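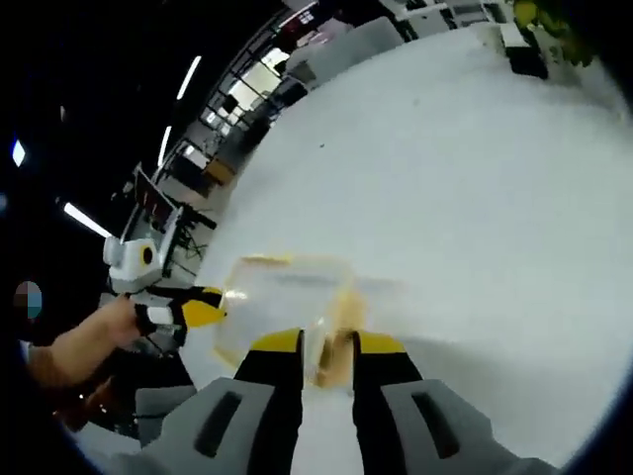 *Fig. 3 – Clear container on the white table, with yellowish-orange contents showing through the wall.*

## Section 4: Clear containers on the shared table

**Felldale workroom set-up guide. Revised Wed 30 January.**

This section covers the clear plastic containers that sit on the curved white table. It replaces the December version, which promised that clear containers would "keep the table organized by themselves." They don't. A clear container shows you the mess a little sooner than a solid one would, and you still have to deal with it.

The Duvareck leaflet that comes with the containers is worth one reading. It says the walls stay clear for the life of the product. Ours have not been here long enough to test that, and we would not plan a storage system around it.

### 4.1 Before you start

You will need:

- one clear container
- a soft cloth
- dish soap and lukewarm water
- the contents you plan to store, already sorted
- a pencil and a strip of paper tape, if you insist on labels

Check the container for cracks by running a finger along the rim and down each corner. Looking is a poor test. Clear plastic on a white table hides hairline damage very well, and it hides the container too if you are walking past with your hands full.

**Caution:** Do not use a cracked container as a "temporary" one. The temporary ones are still in use a year later.

### 4.2 Washing

1. Take everything out.
2. Wash the inside with soap and the soft cloth. Skip the scrub pad, whatever the packaging says about scratch resistance.
3. Rinse twice.
4. Stand the container upside down on a towel until it is dry all the way into the corners.
5. Wipe the rim last.

**Note:** The Rinberg cleaning spray is sold as a one-step substitute for steps 2 and 3. We tried it. It left streaks, and we ended up rinsing anyway.

### 4.3 Placing the container

1. Clear a patch of table bigger than you think you need.
2. Set the container down well in from the edge. The table edge curves, so a straight-sided container that looks safe at one corner may be hanging over at the next.
3. Keep it away from the plant. Leaves drop, and watering is not always as careful as people claim.
4. Leave open table on at least one side so that two people can work at the container at once.
5. Push down lightly on each corner. If it rocks, there is something under it.

The old guide gave an exact spot for every container and had a map to go with it. The map lasted 48 hours. Put the container where people can reach it and check now and then that it hasn't wandered.

### 4.4 Filling

1. Put flat pieces in upright, along a wall, where you can get hold of the top edge.
2. Put soft pieces in last. Anything spongy or bread-like picks up a dent from whatever is leaning on it.
3. Stop before the contents reach the rim.
4. Lift out one piece as a test. If its neighbors come with it, you have packed too tightly.
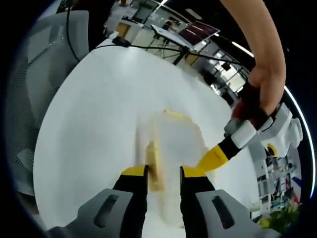

Step 4 is the one people skip, and it matters more than the rest of the list. A container can look beautifully packed and be useless the first time somebody wants something from the middle of it. Take the piece by its top edge, bring it straight up, and don't drag it along the wall. If it sticks, take out something else first and try again.

**Note:** The Inga divider set is supposed to solve this. It may, for people who store 101 identical cards. For a mixed load the dividers take up the room you were trying to save, and they make the bottom harder to wipe. Try the container without them for a couple of weeks before you spend anything.

### 4.5 Handling with two people

1. Agree out loud which of you is moving the container. The other one keeps it steady or keeps clear.
2. Hold it low on the walls. The rim flexes.
3. Come at it from different sides. Reaching across each other is how things get knocked over.
4. Set it down flat, all corners together, and let go one person at a time.

**Caution:** Don't slide a full container across the table. Grit under the base will scratch the white surface, and we have not found a polish that does what its label says.

### 4.6 Labels

Optional. The usual argument for clear containers is that you don't need labels, which holds up until two containers have contents of much the same color. If you do label, write in pencil on paper tape and stick it to the short side, below the rim. Peel it off before washing.

### 4.7 Routine check

Once a week:

- empty the container and wipe the bottom
- throw out soft items that have gone hard or started to smell
- feel the corners again for cracks
- wipe the patch of table underneath

For lids and stacking, go to Section 5. Read the warning about stacking before you try it, even if the leaflet shows them stacked.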